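Bins, Trays and Other Promises: The Small-Item Sorting Gallery

I have never trusted a storage bin. Every August the stores fill up with them, stacked to shoulder height, and every August people carry home an armload in the belief that the bathroom cabinet will now take care of itself. I have done it too. The drawer under my sink has an insert in it that cost more than anything it holds.

So this gallery is a doubtful one. It deals with plain plastic bins on a plain tabletop, the sort of setup that every organizing article recommends for the odds and ends of daily life: creams, cups, whatever else has no proper home. There is one picture and then my notes, entry by entry, on the products and ideas I've tried at home. Make up your own mind.
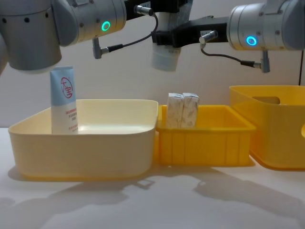
1. Three bins, side by side
A tube of cream standing on its cap in the big pale yellow bin, near the back corner, and a white cup over the middle one. I'll admit the row looks good. White table, three bins, very little going on. Most things look organized when there are this few of them. Try it with the contents of a family medicine cabinet and then talk to me about calm.

2. The tube question
Standing a squeeze tube on its cap is the one piece of advice in this field that I don't argue with. It takes up less floor space and you can read the label without picking it up. What I doubt is the bin around it. In a wide tray with nothing beside it, a tube falls over the first time the tray gets bumped. Mine did, and kept doing it, until I gave up and put the tubes in a drinking glass.

3. Big bin or small bin
The usual rule says big bins for big things. In my house the biggest bin becomes the place for anything that didn't fit a category, and within a month it is a junk drawer with no front on it. If your set comes in different sizes, I'd keep the largest one off the shelf altogether until something really needs it.

4. Cups
Do cups belong in bins? The Bokside catalog says yes, "for a tidy grab-and-go look." A cup in a bin is a cup you have to lift over a wall. Plastic ones I'll allow, if you have kids and the bin lives on a low shelf. Otherwise a cup does fine on a shelf by itself, as it has for a very long time.

5. The Josis tray
Josis sells a shallow tray with rounded corners, and the rounded corners are supposed to make it easier to wipe clean. That much is true. They also mean that square boxes never sit flush, so you lose a little room at every corner. I bought two at 8 dollars each. One holds bandages and does it well enough. The other holds the lid of something I no longer own.

6. The Prastov divider set
Twenty clips and five strips of plastic, to be cut to size at home. The directions say the strips snap cleanly along the scored lines. Mine snapped near the scored lines. Once in place the dividers stayed put for most of the winter, so I can't call the set useless, but I wouldn't cut another one without a proper knife and a lot more patience.

7. Labels
I used to label everything. Then I noticed that the labels were only ever read by me, and I was the one person in the house who already knew where things went. An open bin hardly needs a label anyway – you look down and there's the tube. Save them for boxes with lids.

8. The Sepúlveda method
Sepúlveda is less a product than a booklet, 152 pages on sorting your belongings by how often your hand goes to them. It's longer than it needs to be and the chapter on spice jars nearly finished me. Still, the main idea holds up. Daily things go at the front, weekly things behind them, and anything you can't remember using goes in a bag by the door. I followed it for the bathroom only, and the bathroom is better. I have not been brave enough to try the garage.

9. What I kept
Two bins, one tray, the drinking glass full of tubes. The rest went into a closet, nested inside one another, where they store nothing except more bins. If you have a setup that has lasted longer than a year without being rearranged, send a picture and I'll add it here. I'd like to see the inside of the big bin, please, and no tidying it first.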